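Home | Clubs | Interviews | Events | Contact

Two arms and a bunch of roses

Ya-wen Tai leads the student robot club in Drirkley, and when I came to see her in December she was already at the bench. The club meets at 6 in the evening. This term the members have one project, which they call Hurken, and its aim is simple to say: two robot arms must wrap a bouquet like a person in a flower shop.

"The students wanted something that people will understand at once," she told me. "My mother understands flowers. She does not understand my other projects."

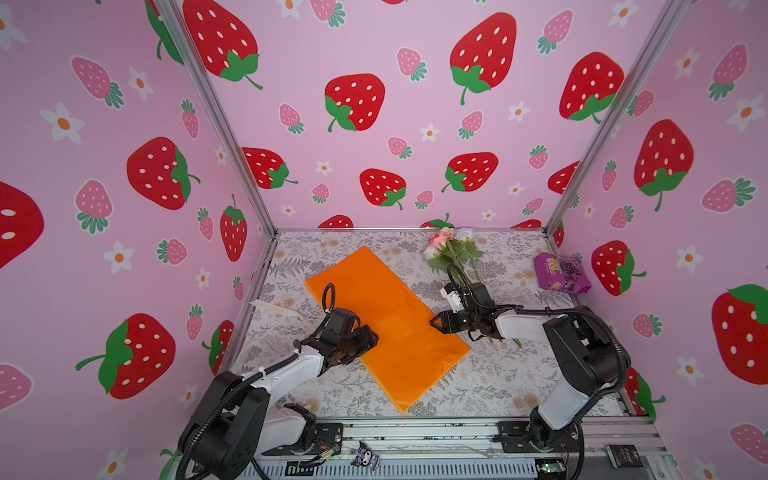 The two arms at work with the orange sheet, with the roses near the back of the table.

I asked why she did not choose something more easy, for example hard blocks. She said that the club did blocks last year, for the contest in Nesinton, and the members became bored. Soft things are more difficult -- they fold, they slide, and they never lie the same way twice. The ribbon is the part which the students discuss most.

"A ribbon has no correct shape," she said. "You must decide where to take it, and then the rest of it moves also."
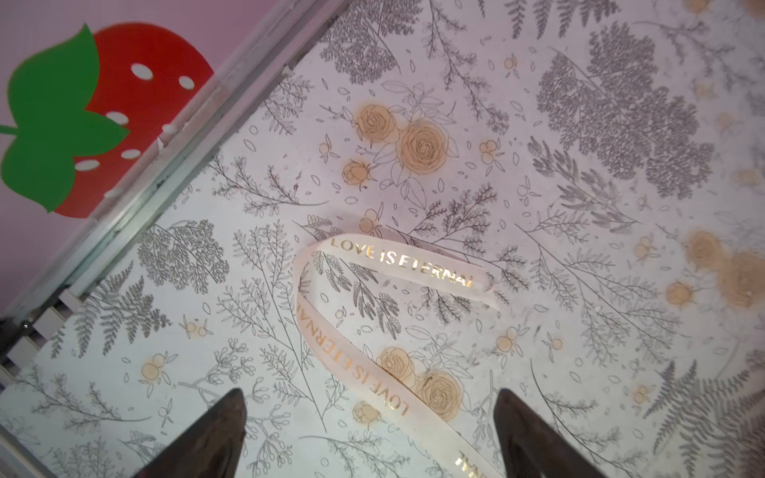 Do the members need to know programming before they join?
Most of them know none in the first month, and they learn it from an older member while they practise moving the arms.

The club keeps a record of every attempt, and at my visit the number stood at 3,644. Ya-wen reads the notes at home with her tea. She prefers the bad attempts, she says, and she reads some of them aloud to the group.

There are smaller tasks also, for the evenings when people are tired of flowers. Packing is one of them, and the younger students like it very much.
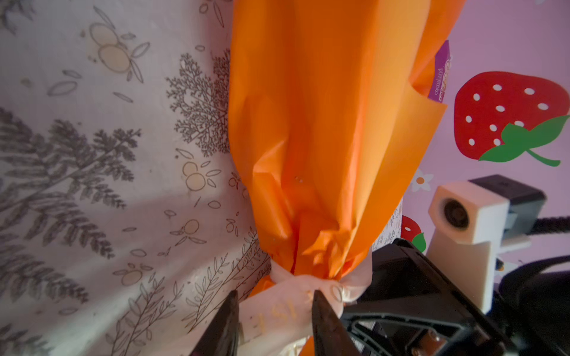
Gripper fingers at the tied neck of an orange bag, with a purple snack pack showing from the fold.

In spring the club will go to the Yuen competition, where each team has 400 seconds for its task. "We are slow," Ya-wen said. "But I like to watch them when they are slow -- they talk to each other more."

Comments (3)

petra_m: My son is in this club and now he wraps all our presents. Very nice article.

Oldbench: Is 400 seconds for one bouquet or for the full task with ribbon?

J. from Nesinton: We met this team at the blocks contest. Good luck in spring!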